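**Unit 4: Tiled shower walls**
Inham housekeeping course, tutor Ynyr Samuel

Read this before the practical on Mon 7 September. Bring your own cloths, two per person.

Order of work

1. Open the window or switch on the fan.
2. Rinse the wall from the top down.
3. Spray the cleaner on the cloth for small areas and on the wall for large ones. Leave it for 8 minutes.
4. Wipe each tile with straight, overlapping strokes. Go along the grout lines last.
5. Rinse again, then buff with a clean microfibre cloth.

Grey matt tiles show wipe marks more than white gloss ones. Look at them from the side, with the light on. If pale streaks remain, fold the cloth to a fresh face and go over them again. Do not use a scouring pad, as scratches can't be buffed out.

Soap collects where the tile meets a glass partition. Bunch the cloth so that it reaches into the join, and press firmly on the tile, lightly on the glass.
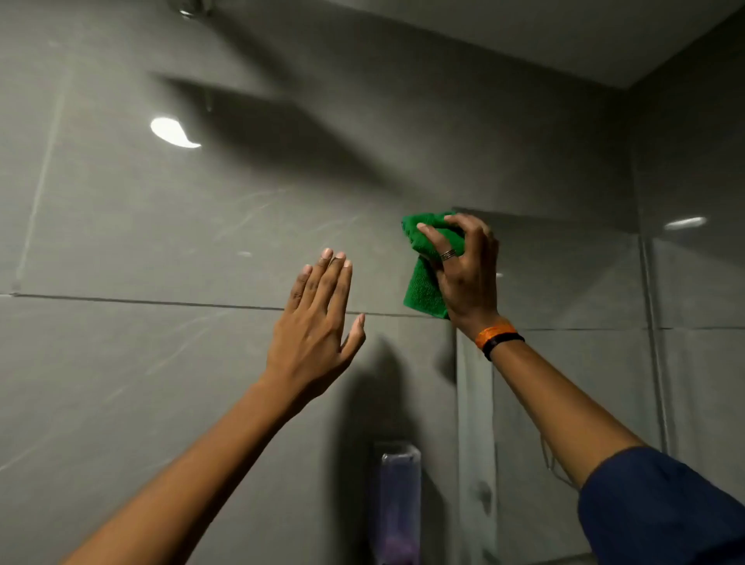
*Fig. 4. Microfibre cloth pressed against the tile at the edge of the glass.*

Wash cloths after every session without fabric softener. Worksheet 4 is due at the next class.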